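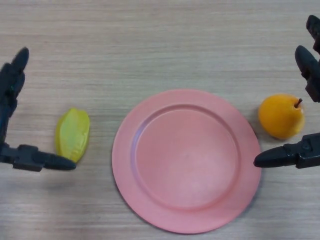 NETONPORT, April 8, 2019

Netonport's yearly astrology fair will move to the Khaemba Hall this June after outgrowing its old rooms at the Brusov Library, organizer Toshio Amano said.

The fair sold all 500 of its tickets last year, and 200 people were left on the waiting list. The library's reading room could not take a bigger crowd, and the talks had to be held in a hallway on the second afternoon.

Six readers have signed up so far, four of them new to the fair. They will offer birth chart sessions, tarot and palm reading in curtained booths along the north wall. A beginner's class on moon signs runs both mornings – bring your time of birth if you know it.

Entry is $6 at the door, the same as last year. Private readings cost extra and the readers set their own prices.

"People asked for longer sessions and somewhere quiet to sit," Amano said. "The old place had neither."

Booksellers from Rurkuvik will be back with used almanacs and star charts. The printed newsletter with next year's forecasts, which sold out early last time, will be on the same table.

Parking behind the hall is free. Tickets can be bought at the library desk until the end of May, and after that only at the door.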